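Housekeeping Skills, Unit 3: Care of Work Surfaces
Handout for the afternoon group, Ronddale
Instructor: Santosh Dixit

Read before the practical. Bring the record sheet from Unit 2.

Why dark surfaces get their own unit
A pale worktop hides dust and flour and shows coffee. A dark one does the reverse. Crumbs, lint and dried cleaner all show up white, and people tend to answer this by adding more spray, so there is more residue to dry. Most complaints about dark tops at the Kulleveck site in January were residue, with no damage to the surface at all.

Loose or fixed
Sort what you see before you wet anything.
Loose: dust, crumbs, fibers. Moves when you brush it.
Fixed: dried splashes, glue, paint. Stays put under a dry brush.
Surface damage: scratches, creases, worn patches. You can often feel these with a fingernail - not always.

Order of work
1. Clear the top completely. Items go on the cart, not the floor.
2. Dry brush from the back edge to the front, into the pan.
3. Wipe with a damp cloth, folded in four. Turn to a clean face when one is dirty.
4. Treat fixed spots one at a time. Plastic scraper only, held flat.
5. Dry with a second cloth.
6. Check from a low angle with the light in front of you.

Pale flecks on a dark gray top are easy to miss from standing height when the gray itself is mottled. Lighter patches and darker smudges break up the background, so look at one area at a time. 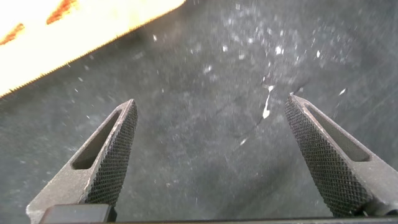

Mark any scratch or crease on the record sheet before step 3, with its position and rough length. Thin curved lines are easy to lose once the top is damp. If you can't tell a line from a streak of dirt, write "line, unsure" and look again at step 6.

Dilution
80 ml of concentrate to 1000 ml of water. Label the bottle.

For next time
Deepak Saxena will take the session on sealed wood in room 641. Sheets go to Ozan Oral.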